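Library and Print Services: Changes to Loans, Binding and Interlibrary Requests

July 2022

The Kirnon Library will introduce revised arrangements for loans, interlibrary requests and the binding of periodicals at the start of the coming term. The changes were approved following a review of services carried out over the past academic year, and they apply to all registered readers, including staff, research students and external borrowers.

The standard loan period for books in the main collection will be extended to 33 days. Loans will continue to renew automatically unless another reader has placed a request. When a request is received, the current borrower will be notified by email and asked to return the item within 6 days. Borrowers who are away from the campus may return items by tracked mail, and the date of posting will be treated as the date of return. Short loan items, which carry a yellow spine label, are not affected and must still be returned by closing time on the day they are borrowed.

Overdue charges on books from the main collection have been withdrawn. Readers who hold a requested item beyond the return date will find that their borrowing rights are paused until it is returned. Charges for lost or damaged items remain in place and reflect the cost of replacement. Any reader who wishes to dispute such a charge may write to the Head of Reader Services, Oluwatosin Uzor, within the term in which the charge was made.

Interlibrary requests will move to a single online form. The three paper forms now kept at the enquiry desk will be accepted until the end of the summer vacation, after which remaining copies will be recycled. Readers are asked to supply as full a reference as possible, including the volume and page range for journal articles. Incomplete references account for most of the delays reported to the library during the review. Articles supplied electronically will be sent directly to the reader's registered email address and should be downloaded promptly, as links issued by lending libraries may expire.

Books obtained from other institutions remain subject to the conditions of the lending library. In some cases this means that they may be consulted only in the Putach Reading Room. Readers will be informed of any such restriction when the item arrives.
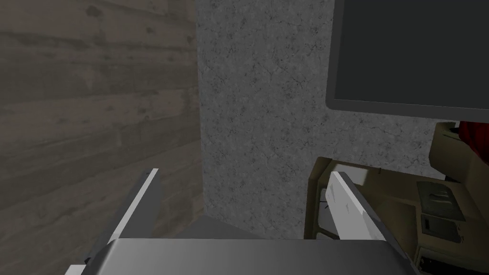
Computer-rendered view of a two-fingered gripper.

The review also considered the future of the bound periodicals. A total of 1169 volumes are currently shelved on the lower ground floor, many of them duplicated by the library's electronic subscriptions. No volumes will be withdrawn this year. Departments have been invited to identify the titles that they wish to see retained in print, with particular attention to those containing plates, maps or folded tables that have not been reproduced well in the electronic versions. Responses should reach the periodicals office by the end of November.

Pending the outcome of that exercise, the binding of current issues will be limited to 83 titles. The list has been circulated to departmental library representatives and may also be consulted at the enquiry desk. Loose issues of other titles will be kept in labeled boxes in the usual shelf order. Readers are asked to return issues to the box from which they were taken and to report any gaps in a sequence to staff.

Binding will continue to be carried out by Tsuchiya, whose contract has been renewed on the same terms. Issues sent for binding are normally absent from the shelves for one month. During that time the catalog record will read "At bindery," and readers who need a particular article may ask for a copy to be supplied through the interlibrary service without charge.

Opening hours during the vacation will be as displayed at the entrance and on the library web page. The Putach Reading Room will close one hour before the rest of the building, and requests for material from the closed stacks must be submitted before noon if the items are needed the same day. The group study rooms on the second floor may be booked throughout the vacation, although the west staircase will be closed for the replacement of handrails and readers should use the main staircase or the elevator.

The old catalog terminals on the ground floor are to be removed during the same period. Searches may be made from any networked computer in the building, and two standing terminals will remain beside the enquiry desk for visitors without an account. Saved searches and reading lists created under the old system have been transferred to Delto, the new catalog. Readers are advised to sign in before the start of term and confirm that their lists are complete. The old system will remain available in read-only form until November, after which lists that have not been transferred cannot be recovered.

Introductory sessions on the new catalog will be held in the first two weeks of term. No booking is required. A separate session for research students will cover citation alerts, the export of references and access to theses held in the closed stacks. Departments that would like a session arranged for their own staff should contact Reader Services with a preferred time and the number of people expected to attend.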